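Folding at Flosura: the standards behind a stack of towels

Flosura supplies folded towels to small hotels and swimming clubs. Its folding supervisor has been with the firm for 16 years and wrote the internal guide that new starters work from. We spoke in the small meeting room behind the folding area, shortly after the firm had moved its stock to the Cârstea building.

The first subject was the table. Most of the folding surfaces are covered in felt, and she regards the covering as more important than the size of the top. "On a smooth laminate the bottom layer slides while you are working on the top one," she said. "You pull one corner and the whole towel comes with it. Felt grips terry. The loops catch on it a little, and that is enough to hold the lower edge while you bring the other side across."

Felt has its costs. It collects lint, and a pale towel laid on a dusty dark surface will show every fibre. Her guide calls for the surface to be brushed at the start of each shift and again after any dark load. She prefers a dark green to grey or white, on the grounds that the outline of a towel can be read against it at a glance. "If the edge is straight, you see it is straight. On a white table with a cream towel you are guessing."

The guide divides towels by weight and size, then gives a fold for each. Bath towels are folded in 3 along the length and then in half, twice. Hand towels are folded in 3 and then in half once. Swimming club towels are folded long, into a bundle that goes on its side in a locker. She does not like the long fold and said so more than once.

"A long bundle has no weight on it. A square fold sits in a stack and the stack presses it. The long one lies there on its own and the layers relax. You get lumps where the fabric doubles over, and one end lifts."

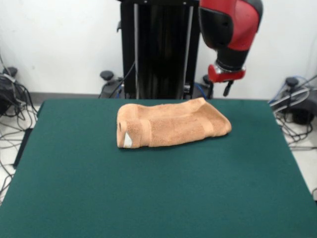
The open end is where she looks first. Layers that have been brought together evenly will close against each other; where one has been pulled further than the next, a gap opens between them. The correction is to unfold as far as the last good edge and repeat from there. Pushing the layers together with the hand hides the gap until the towel is picked up, and then it comes back.

The care label is the second check. Flosura's rule is that no label should show on a finished towel. "It's a small white thing and the eye goes straight to it," she said. "On tan or brown it is worse. So you find the label before you start, and you begin the fold from that corner. Then it ends up inside." Some customers have asked for labels to be removed altogether. She advises against it, as the washing instructions go with them and a replacement laundry will then wash at whatever temperature it likes.

Woven bands are a separate matter. The band is flatter than the terry on either side of it and shrinks at a different rate, so an older towel is often narrower at the band than elsewhere. Folding edge to edge at that point will throw the rest of the towel out of line. The guide instructs staff to line up the terry and to let the band fall where it falls. For square folds the band should be parallel to the front of the stack. For the long fold it runs across the bundle, and no position along the length is specified.

I asked about softener. She uses none. In her experience it leaves the loops slippery, and a stack of 100 towels treated with it will lean. A full tumble and a short rest before folding give a better result - a towel folded straight from the dryer keeps its creases, including the ones that were never intended.

The contract with Uvier, signed in September, has added 168 bath towels a week in two colours. All of them take the square fold, to her evident relief. The swimming clubs will keep the long one for the present, although she has proposed a shorter version with a final turn at one end to hold the layers closed. A trial batch is due to go out once the locker dimensions have been confirmed.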